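Latel Play Kitchen: Frequently Asked Questions
Last updated June 22, 2024
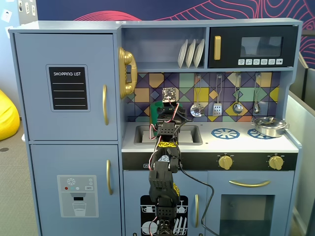 Questions about ordering are near the bottom. If you bought the kitchen through Purba, contact their store first for returns.

Does the chalkboard on the refrigerator door wipe clean?
Yes. Use regular chalk on the SHOPPING LIST panel and wipe it with a damp cloth. Do not use liquid chalk markers. They can leave a stain, and we don't sell the panel separately.

Does the water dispenser give real water?
No. The dispenser on the lower door is a sticker, including the SET button and the glass.

Can we put water in the sink?
We don't recommend it. The basin has no drain. If water gets in, dry it with a towel the same day.

Does the microwave make sounds or light up?
No. The kitchen has no electronics and takes no batteries. The microwave door opens with the vertical gold handle.

Are the plates and utensils included?
The three white plates, the plate rack and the four hanging metal utensils are in the box. The utensils hang from the rail by wire loops. Pots, pans and play food are sold under our Irari line.

Can the telephone be moved to the other side?
No. It mounts on the side of the refrigerator section, facing the counter, and the holes are only drilled there.

How long does assembly take?
Allow an afternoon. There are 121 pieces counting screws, and the hardware bags are numbered to match the steps. Put the refrigerator section together first. Leave the gold handles for last.

How do I clean the backsplash?
Mild soap and a soft cloth. No scouring pads.

Do I have to anchor it to the wall?
Yes. The strap is in bag 4.

When will the blue-grey color be back in stock?
The next shipment is 500 kitchens, due at the Jerkelley warehouse in July. We already have over 800 names on the waiting list, and emails go out in the order people signed up.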